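4.3 What the planner does with a shiny counter

The results in the previous section would let a reader conclude that the grasp and place planner handles kitchen scenes well. We are less sure. The scores come from Skurkex, our logging and replay tool, which marks a trial as clean when the commanded path and the executed path stay close and no contact is reported outside the target region. Neither condition says much about whether the planner had a correct picture of the counter. A path can be clean because the obstacle map was right, or because the map was wrong in a place the arm never went near.

To separate the two cases we went back over the Prarmont kitchen, the more cluttered of our two test layouts, and compared the obstacle map against the objects on the counter. The layout has a marble-patterned worktop with a bamboo cutting board in the middle, a mosaic tile wall behind, and a line of jars and canisters along the back. Most of the objects are easy. The paper towel roll, the wooden box with the plate of fruit on it and the cereal box are opaque, have plain outlines and stay in the map from start to finish. The steel toaster and the larger steel appliance beside it are another matter. 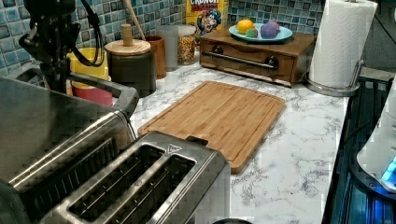

Brushed steel reflects whatever is near it, and the arm is often what is near it. In Hervieu, the perception module we inherited, depth values on reflective surfaces are filled in from their neighbors whenever the confidence drops below a fixed threshold. This is a sensible default for a tabletop with small gaps. On the toaster it smears the top surface across the bread slots, so that the slots disappear and the planner sees a solid block. For the tasks reported here the error does no harm, because a solid block is a safe thing to avoid. For a task that involves putting something into a slot it would be fatal, and we would not want the numbers in Table 2 quoted in support of such a task.

The clear jar of cereal fails in the opposite direction. Hervieu recovers the colored pieces inside and places the front surface of the obstacle where the cereal is, losing the thickness of the glass and everything above the fill line. Padding each object by a fixed margin hides the problem. We tried 3 margins and the widest removed every jar contact in replay, but it also closed the gap between the jar and its neighbors and pushed the arm onto longer paths. Desta Tilahun, who wrote the margin code, argued during the May review that this was a fair trade. It may be. Our objection is that the margin was picked after looking at the failures, on the same layout where the improvement was then measured.

The map also has trouble with the robot itself. Prorkum, the self-filter, removes points belonging to the arm by projecting its known link shapes into the depth data. The cables are not part of that model. They hang in loops beside the gripper, and their shape changes with the wrist angle, so a fixed mesh would be a poor fit. Leftover cable points show up in the map as small floating obstacles that travel with the gripper, and the planner, quite reasonably, tries to get away from them.

The original authors of the filter recommend dropping any cluster with fewer than 60 points. We kept that setting for the main experiments and have come to regret it. The handle of a wooden spoon standing at the back of the counter, partly hidden by the arm, can fall under the same limit - and then a real object is deleted along with the false ones.
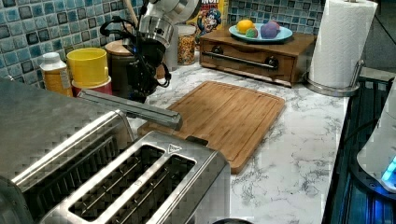

Figure 5. The Prarmont layout with the gripper above the steel appliances. The gripper blocks part of the view of the canister behind it, and its cables loop out to both sides.

Occlusion makes this worse. When the gripper is over the left side of the counter it covers part of a brown canister with a wooden lid. The map can keep the last known points for a covered region or clear them, and each choice has a cost. Keeping them leaves stale obstacles behind after an object has been moved. Clearing them lets the planner route the arm through something it saw a moment earlier. We keep them, with a decay time of 5 seconds, a value Mireille Chevalier chose by hand on the other layout. We have no evidence that it is a good value here.

None of this shows that the planner is bad. It does show that the clean-trial rate is a weak measure of the map the planner depends on, and that a change in perception can leave the rate untouched while making the map less accurate. We therefore report map error on its own in Section 5, split by surface type, and leave the padding at its original setting throughout.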